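Motor opened up, is the winding okay?

yabsira_k
Monday, 9:14 pm
Good evening to all. I have one round brushless motor, bought used from Sadowski. The label is gone. I would like to know if it is worth new bearings, before I spend money. I cover the table with blue plastic so the small screws do not get lost.

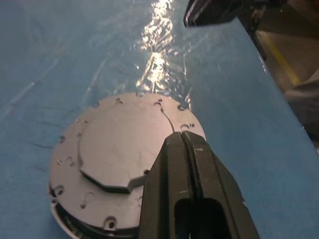
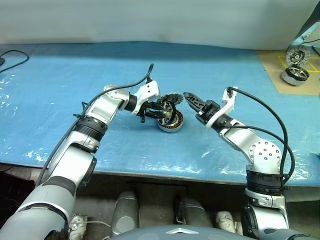
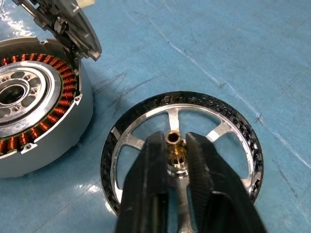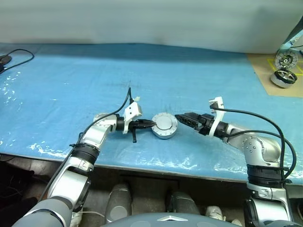

Motor on the blue sheet. Copper winding is in the second and third photo.

Girerus
The copper color looks fine to me. I would put in bearings and close it.

perkex176
I do not agree. Color tells you very little. Measure the three phases against each other first, then each one to the housing.

Girerus
For a used motor? Bearings are cheap.

perkex176
Cheap, yes, but you open it two times.

yabsira_k
Thank you both. I will measure first. Please, which screws do I tighten first when closing?

perkex176
Go across, never in a circle. Half tight, then full.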